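Clodton: The Complete Series, Box Set

All four seasons of the Durnport-made family drama are finally together in one box, and what a treat it is! The show follows the Sproģis family and their struggling small-town movie house, and it still feels fresh — funny one minute, heartbreaking the next.
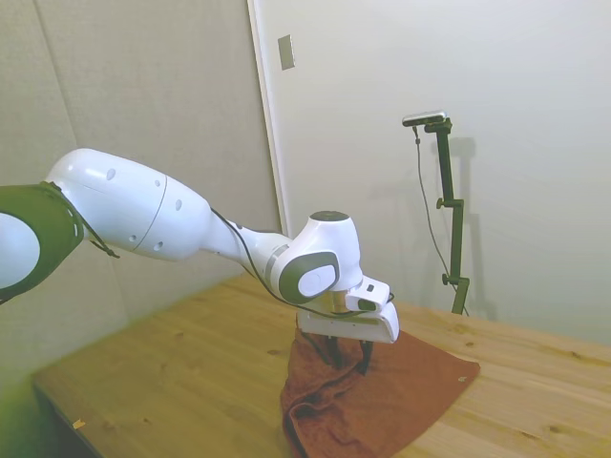

WHAT'S IN THE BOX

7 discs with every episode, uncut
6 cast and crew commentaries (the one on the season two finale is wonderful)
A 157-page episode guide with script pages and set sketches
Subtitles in English and Latvian

Bovura went back to the original film for this release, and the night episodes gain the most. You can follow every face in the storm episode now — even way at the back of the theater.

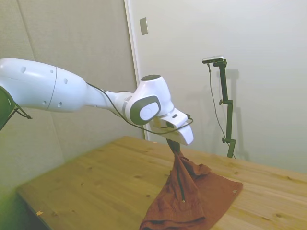 SHIPPING AND RETURNS

Ships from our Durnport store. Unopened sets can be returned.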